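Water Hardness and Your Dishwasher: Notes from the Mostis Building Bulletin
August 8, 2025

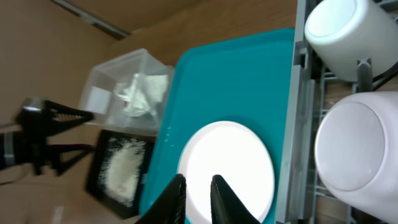

The supply to the Mostis building was switched to the Avico well field last month, and the hardness figure has gone up. The old supply tested at 61 milligrams per liter as calcium carbonate, which counts as moderately soft. The new one tests at 227, which is hard by any of the usual scales. Residents on the upper floors have already reported white film on glasses and slower flow at the shower heads.

The film is mostly calcium carbonate. It forms when hard water is heated or left to evaporate, and it is harmless to drink. It does build up on heating elements, where a thin layer is enough to lengthen the heating cycle. Kettles show it first. Dishwashers hide it longer - the element sits under the floor of the tub in most models and is rarely seen.

If your dishwasher has a built-in softener, it needs two changes. The hardness dial or menu setting has to be raised to match the new supply, and the salt reservoir has to be kept filled. Use coarse dishwasher salt only. Table salt contains anti-caking agents that can clog the resin bed. Machines without a softener can be run with a higher rinse aid setting, which helps with spots but does nothing for scale inside the machine.

Existing scale comes off with citric acid. For a kettle, dissolve 37 grams in a full fill of cold water, heat it until warm, leave it for half an hour, then rinse twice. Do not boil the solution, as calcium citrate can come out as a hard deposit. Do not mix it with bleach or any cleaner containing bleach. Shower heads can be unscrewed and soaked in the same strength of solution. Keep it off marble and limestone.

The Vasić unit in the basement treats the heating loop only and has no effect on tap water. A quote for a central softener has been requested from Brillumico and will be printed in the November issue. Test strips are available at the front desk, one pack per apartment.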